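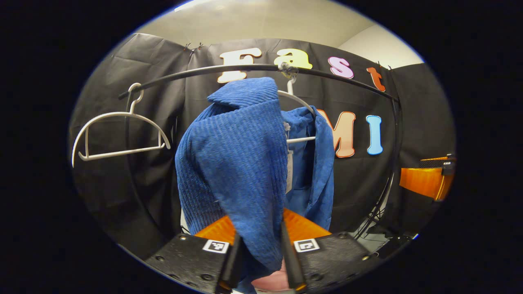 Minutes, March meeting, Nikley Road Clothing Exchange. Started 7 pm, back room as usual. Kalliopi Karagiannis in the chair, me taking notes. Last month's minutes read, one fix – the rent figure was the old one. Approved after that. First up was sorting rules for knitwear, which took way longer than planned. Agreed: knits get their own rack and their own bin, no more mixing with sweatshirts. Long talk about what goes where. Ribbed stuff like the blue sweater goes under "medium knit" on the new sheet, chunky and cable go under "heavy", anything see-through is "light". Color doesn't matter for sorting, only for the window. Kalliopi to retype the sheet.

Folding vs hanging
Dena wants all sweaters folded, says hangers wreck the shoulders. Others said folded piles get pulled apart in ten minutes on a swap day. Went back and forth. Vote: heavy folded, medium and light on the padded hangers. Passed, 9 for, 2 against. Try it through two swap days then look again.

Moths
Yes, again. Two wool items from the January intake had holes. Both tossed, rack wiped down. Wool now goes in a sealed bag till somebody has checked it over – seams, cuffs, under the collar. Question about mothballs, answer no, people complained about the smell last time. Cedar blocks ok. Kalliopi has some at home, will bring.

Money
Balance is 390 dollars after rent. Door donations down a bit from last time, weather was bad. Still owe Stamatopoulos Printing for the flyers, invoice was mislaid, Pete found it in the tape drawer. To be paid this week. Asked if we should start charging at the door. No appetite for it. Jar stays, bigger label on jar.

Storage
Skelon Self Storage is putting up the price on the small unit. Options: pay it, move to the closet under the stairs here, or clear out the winter stock and give up the unit. Closet is damp according to Pete. Dena says it's fine. Two people to go look with a flashlight and report back. No decision till then. Winter coats stay where they are meantime, please do not bring any more coats.

Washer
The Drorkix is leaking from the door again. Towel underneath for now. Rosa's cousin can look at the seal, wants paying for parts only. Agreed up to 60 dollars. If it's more than that it comes back to the meeting. Reminder that people are suposed to clean the lint trap on the dryer every load, every single load. Sign to go up.

Spring swap day
Same hall, doors at 10, set up from 8:30. Over 300 items already tagged, which is plenty, so intake closes the week before. Kids' table moves near the entrance so strollers don't have to go through the whole room. Need two more folding tables – Rosa to ask the church. Mending corner again, Kalliopi running it, needs navy and black thread and somebody who can do zippers. Bake table: asked, nobody signed up yet, sheet is on the board.
Leftovers go to the shelter same as the fall. They said no shoes this time and no hangers.

Tags
Old tags keep falling off knits. Safety pins leave marks. Try the string loops through the neck label, Dena has a box of them. Size goes on the front of tag and not on the back, been said before.

Any other business
Key to the side door is missing, whoever has it please bring it back. Heater timer still wrong by an hour. Pete asked about a mailing list, put off to next time.

To do
Kalliopi – knit sheet, cedar blocks, thread
Rosa – tables, cousin re washer
Pete – pay printer, look at closet w/ Dena
Dena – string loops, lint sign

Closed 8:50. Next meeting same time same room, Rosa bringing teh coffee.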